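Mara writers' room notebook
June 3, 2018
Kept by Jyoti Mittal, research desk. Add your initials if you write in here.

Cold open first. The draft from this morning ran long again, so I timed it against the rehearsal tape and marked the places where the host slows down. He slows down at every foreign name and every dollar figure. We had six figures in the first two minutes. Cut to three. The graphics can carry the rest, and the audience at the run-through was reading the graphics anyway.

Segment two is the Skornby piece, the one on towns that sell naming rights to their own public buildings. I have the clippings in the blue folder and the council minutes in the shared drive under Skornby/January. Points checked so far:

The library sale is solid. Two sources and the minutes.
The swimming pool is solid.
The fire station is one source, a blog post, and the blog post cites a newspaper column that was a joke. Taken out. It was the best laugh in the segment and Stelmakh is not happy, but we can't run it.

Replacement for the fire station: try the bus shelter contract. It is 127 pages and the word "shelter" is defined in it three different ways. I read nearly 400 comments on the public notice last night and a few can be quoted on air if legal is fine with it. Left the usable ones highlighted. Please don't change the highlighting until I have copied them out.

Run-through notes. The test audience was warm for the monologue and went flat at the turn into segment two. I think the turn is the problem and the material is all right. The host goes from a story about his mother's phone calls straight into municipal finance with nothing in between. Grindik suggested he stay on the mother for one more line and have her be the one who asks what the library is called now. We tried it at the table and it read better. Needs to be tried standing up.

The callback at the end of act one does not work if the mother line moves. Whoever does the next pass has to move both.

Legal: waiting on a yes or no for the mock plaque. They want the typeface changed so it doesn't look like the town's own signs. Art has the note. If it comes back no, we use the plain card and lose the second joke, keep the first.

Pronunciation list is on the inside cover. I added four today and corrected one I had wrong since January. The host wants them spelled the way they sound, no phonetic symbols.

To do before the next table read:
Call the reporter back about the pool.
Get the comment quotes to legal.
New ending for segment two. The present one just restates the opening.
Print the script in the larger size, he asked twice.

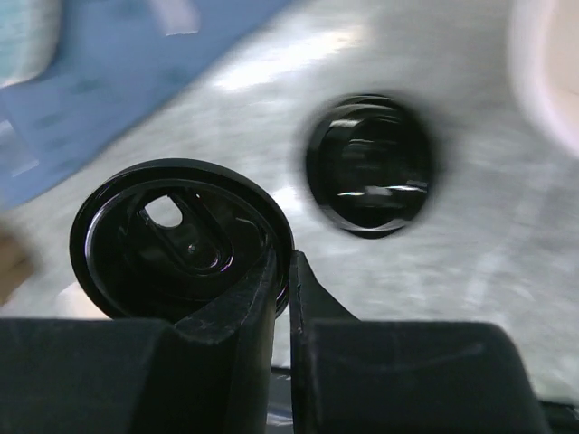
Round black lid and, below, a brown paper cup on its side.
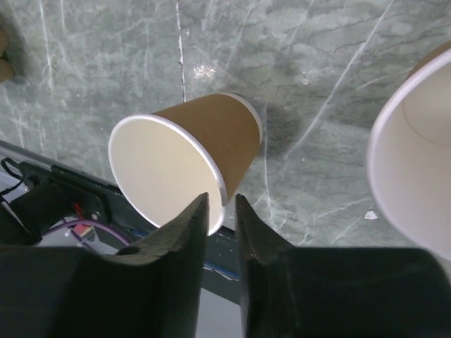
Page last changed: June, by JM

Still open: whether the interview stays in this episode or goes to the next. Grindik wants it held. I'd keep it here and trim the front, and the guest's answer about local papers is the part to save. The transcript is in the folder with the slow sections marked in pencil. Stelmakh has the only copy of the revised running order, so get it from him before you touch the timings.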